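Cataloging Assistants, Okeke Recipe Collection (two part-time positions)

Skotwood Public Library, Local History Department
Location: Ollow Street Building
Hours: 12 per week, weekday mornings or afternoons
Pay: Library Grade 2, hourly
Term: from hire through the end of May
Applications close: Wednesday, October 26, 2022

Skotwood Public Library is hiring two part-time Cataloging Assistants to work on the Okeke Recipe Collection, a set of 2,273 handwritten and typed recipe cards given to the library by the family that ran the Okeke Bakery and Lunch Counter. The cards cover bread, pies, soups, pickles, church suppers, and a good deal of local gossip written in the margins. They have been in storage since they came to us and can't be searched by the public in their present state.

The job is to get the cards cleaned, numbered, scanned, and described so that people can find them. By the end of the term we want every card to have a record in the library catalog and a readable typed copy of its text.

What you will do

Most of the work is repetitive and done sitting down. On a normal shift you will take one box at a time from the storage room, check the cards against the box list, brush off flour and loose dirt, and place each card in a clear sleeve with a number. You will then scan the front and back, type out the text, and fill in a short form with the name of the dish, the main ingredients, any names or dates on the card, and its condition.

Some cards are easy. Others are stained, faded, or written by someone in a hurry. Spelling is typed as it appears, including mistakes. If you can't read a word, you mark it as unread and the other assistant takes a look. Words that neither of you can make out go on a list for the department to review at the end of the month.

You will also help with a small number of other tasks:

Sorting newspaper clippings that were tucked in with the cards
Matching duplicate recipes and noting how they differ
Answering simple questions from visitors when the desk is busy
Writing short descriptions for the display case in the front hall – usually a paragraph or less

There is no cooking involved in this job. We get asked.

Where you will work

Both positions are based in the Ollow Street Building, on the same floor as the Local History reading room. There is an elevator. Work is done at a table, and you can ask for a different chair or a desk lamp if you need one. Food and drinks stay in the break room. The storage room is kept cool all year, so bring a sweater.

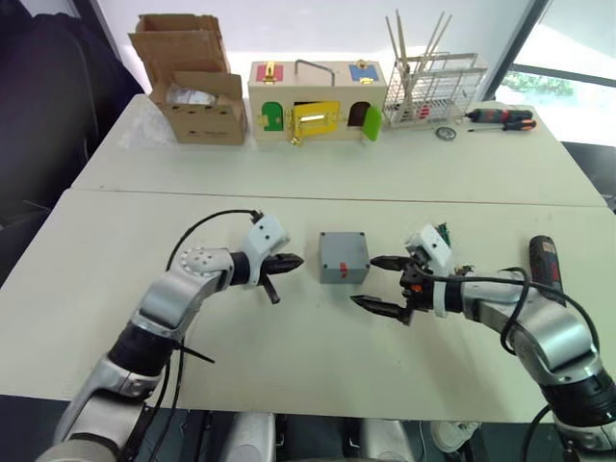
Table at the Ollow Street Building.

Parking behind the building is free for staff. The Nollus Avenue bus stops at the corner, and there is a bike rack by the side door. The side door is locked in the evening, but these positions do not include evening shifts.

What we are looking for

You must be able to:

Read cursive handwriting in English, including older styles
Type accurately and use a basic spreadsheet
Handle old paper with care
Follow written instructions and keep your own notes in order
Lift a full card box and carry it across a room, with or without a cart

It would also help if you have:

Worked in a library, archive, museum, or records office
Some knowledge of home cooking or baking terms
Reading knowledge of German or Polish (one box has cards in both)

A college degree is not required. We will teach you how to use the scanner and the catalog software during your first week. People who have done data entry, bookkeeping, pharmacy work, or any job where the details mattered have done well in this department before, and we encourage them to apply.

Schedule

Each assistant works 12 hours a week. You can choose mornings or afternoons, but we ask you to keep the same pattern once it is set – the two assistants need to overlap for part of at least one shift a week to go over hard-to-read cards. The library is closed on state holidays and staff are paid for any holiday that falls on a scheduled shift. Unpaid time off can be arranged with 5 days' notice.

The positions are funded through the end of May. We do not expect to extend them. If the cards are finished early, the remaining hours will go to the clippings.

How to apply

Please send:

A cover letter of one page or less
A resume, or a list of past jobs with the type of work you did
The names and phone numbers of two people who have supervised your work

Applications may be sent through the Jobs page on the library website or left at the front desk of any Skotwood branch in an envelope marked "Recipe Collection." Paper and online applications are treated the same. Please don't send recipes with your application, since we have no way to return them.

Applicants chosen for an interview will be contacted by phone or email. The interview includes a short exercise in which you will be given copies of 5 cards and asked to type out what you can read. A magnifier is provided. You are not expected to get every word, and we would like to see how you mark the ones you are unsure of.

Everyone who applies will get a reply, including those who are not interviewed. If you need a change to the interview or the exercise for reasons of disability, tell us when we contact you, or write a note on your application.

Background check

All library employees complete a standard background check before their first shift. The library pays the fee.

Skotwood Public Library is an equal opportunity employer. Questions about the positions can be left with the Local History desk in the Ollow Street Building during open hours.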